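4. Planning and Buying the Hand-Held Equipment

The methods part of a paper like ours usually gives equipment one sentence. We want to give it a full section. Planning what to buy, when to buy it and what to leave alone shaped this project as much as any choice of model did, and we enjoyed it far more than we thought we would.

The Bedroom Textiles project had one equipment budget for its whole life. It had to cover hand-held grippers with cameras, gripping pads, storage for the recordings, the furnishings of the test bedroom at Tiststead, and a robot arm at the end. The first draft of the budget put the arm first. Most of the money went to it, and the hand-held tools got what was left over. We turned that order around after a single afternoon of trying to lift clothes off a bed with a borrowed pair of tongs. Soft black cloth on a soft surface is hard to pick up, and we had no idea yet which finger shape, pad or opening width the arm would need. Buying the arm first would have meant guessing at all of it.

4.1 What the task asks of the tools

The target task is clearing and sorting clothes left on a bed. A person works with a gripper, and the camera on the tool records each approach, grasp and lift. This puts three demands on the order form. The jaws must open wide enough to go over the edge of a folded garment, with one jaw on each side of it. The pads must hold thin cloth without snagging the sheet. And the tools must come in pairs, since many garments need one grasp to hold and another to move.

The last point cost us the most and was worth every bit of it. A one-tool station looks like a bargain on paper, at half the price and half the storage. In our trials, though, people kept reaching in with their free hand to steady the cloth, and a bare hand doing half of the job is of little use to a two-armed robot. We rewrote the plan with two grippers per station and cut the number of stations to pay for it. Figure 2 gives a sense of how close together the tools work.

Figure 2. Both tools at a folded black garment. The nearer gripper is open across the left edge of the cloth, and the finger of the second tool touches the right side. 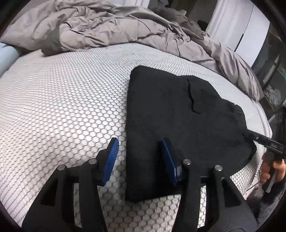

4.2 Budget lines and what we learned from them

We split the budget into lines that could be spent on their own, so that a delay in one would not hold up the rest.

Grippers. These came from Virkia, ordered on 6/1/23 as one batch. We asked for nine: enough for four working stations and one spare. The spare felt like a luxury when we signed for it. It paid for itself the first time a joint worked loose, and we would now treat it as part of the basic price.

Pads. This was our largest planning mistake, and the cheapest one to fix. We counted pads as part of the tool. They should be counted as supplies, like gloves or tape. The pads with fine ridges gave us the best grip on cloth, and ridges wear down. We later bought 72 in one go, which brought down the price of each pad and let us change them on a fixed schedule. If you are drawing up a similar plan, give pads a line of their own from the start.

Storage. Recording time drives this line, so we set the time first. Our target was 100 hours of handling, and we priced disk space for two full copies of it. Plan for the raw recordings as well as the trimmed ones! We very nearly priced only the trimmed set, and we have gone back to the raw material many times.

Furnishings. Sheets, mattress covers and blankets were bought secondhand wherever we could find them. We set out to get strong variety in surface pattern, with bold prints as well as plain and ribbed cloth, and it took very little money to get there. For each dollar spent, no other line in the budget did as much for the range of the data.

The arm. We held this money back until the first round of recordings had been watched from start to finish. Waiting was nerve-racking, with a good quote on the table, but it meant that we could ask suppliers clear questions about finger length and opening width.

4.3 Using early recordings to set the arm's specification

Watching the early recordings changed our shopping list for the arm in ways we find very exciting. We had been comparing models mostly on how much they could lift. Clothes are light, and every model we looked at could lift them with ease. The harder part is the shape that a garment takes once it is held. Cloth gathered into a tall fold above the fingers stands well clear of the bed, and the camera on the tool has to see past it (Figure 3). With dark cloth and dark fingers it is also hard to say where one ends and the other begins.

Two changes to the specification followed. We moved money from lifting strength to a second, fixed camera that looks at the bed from the side. We also added a request for fingers in a lighter color, a small extra charge that we had crossed out of the first draft as a matter of looks. We are glad the quote was still open!

Blankets were the other surprise. They bunch up close to the clothes, and an arm with a bulky wrist would push into them on the way down. We therefore asked each supplier for the width of the wrist as well as its reach, a number that was missing from most of the data sheets we were sent.

Figure 3. Gripper closed on a large black garment, with the cloth bunched and raised near the middle.

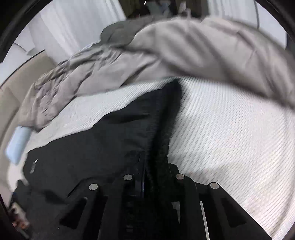 Semthorpe Department of Robotics and Home Automation, Soft Materials Group

4.4 Advice for groups planning a similar purchase

The Zaidi equipment fund, which paid for this work, asks for a full list of items before any money is released. We found it easy to meet that rule and still leave room to learn. The arm was listed by purpose and price limit, with the model to be named after the first recordings. Other funds may allow the same if asked early.

We would keep the order of spending exactly as it was: hand-held tools, pads and furnishings first, storage alongside them, and the arm last. We would change the timing of the storage order, which we placed too late and had to rush. We would also set aside staff time for labeling the recordings — our draft budget had none, and the hours had to be found elsewhere. Section 5 describes the labeling work and the list of garments used.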